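Forora hand-held gripper, three weeks in

We bought the Forora to try the Tarkevdale method, where you do a chore by hand with the gripper and the robot learns from the recordings. Dilani Sheikh gave it 50 goes at picking up a teaspoon. Our arm then managed 23 from 50 – better than me before coffee. The pads are dark, blocky and dull to look at, and I've grown fond of them. The trigger is stiff, and the manual assumes you wrote it.

Fingers and pads

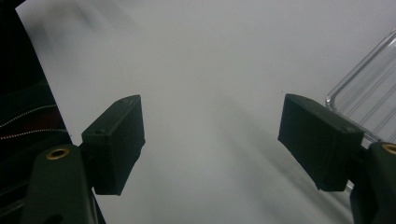
Verdict

Worth having, if your wrists are up to it. 3 stars.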